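Search products, brands or SKU
Search
No recent searches

Prirnthorpe Satin Furniture Paint, Chalk White, 26 oz

Item 2169

I've been selling paint out of my little shop for long enough to have opinions, and this is the can I keep taking home myself. Prirnthorpe makes it in a lot of colors now, but Chalk White is the one I reorder every month, and it's the one I'd hand you if you walked in with a thrift-store dresser in the back of your car and no plan at all!

What I love is how it behaves on carved stuff. Scrolls, curly legs, those fussy little leaves on old mirror stands – most white paints either run off the high spots or pool in the grooves and dry like frosting. This one is thick enough to stay where you put it, but it levels out while you're off making coffee. I use a short angled brush for the carving (the Buser one, it's on our brush page) and a foam roller for the flat parts.

One can covers a medium dresser with two coats, drawers included, if you don't slop it on. Leave 4 hours between coats. I know it feels dry sooner. Wait anyway, I've peeled a whole drawer front with my thumb and I was not in a good mood after.

Prep: wash with warm soapy water, let it dry, scuff with a fine sanding sponge, wipe off the dust. Over dark cherry or mahogany stain you'll want a stain-blocking primer first or you may get pink coming through by the next morning. Over old glossy paint I skip the primer and just scuff a bit harder.

The finish is a soft satin, a little less shiny than the Britano enamel we used to carry. It wipes clean fine once it's cured, so give it two weeks before you put a lamp or a plant pot down. For a tabletop that gets real use I add a coat of the Ngau clear wax, buffed with an old T-shirt.

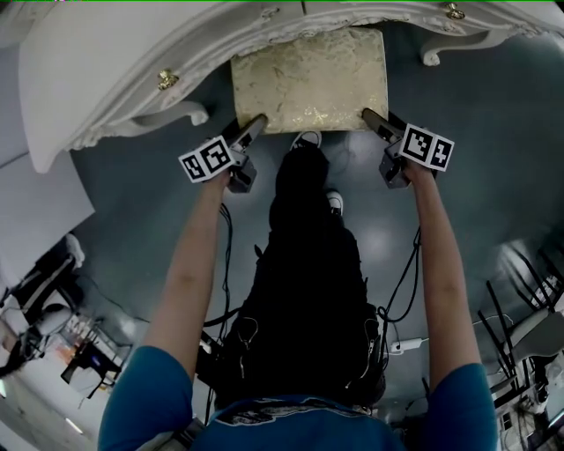

Ornate furniture in white.

If you're trying to match a piece that's already white, please order the sample pot first. Whites are sneaky – mine leans warm next to bright trim, and a bit gray in a north-facing bedroom.

Comes in a metal can with a press lid. Stir it, don't shake it, and wipe the rim before you close it up. Keep it from freezing. We ship cans in their own box with padding, and if yours shows up dented and leaking, send me a note through the contact form and I'll get another one out.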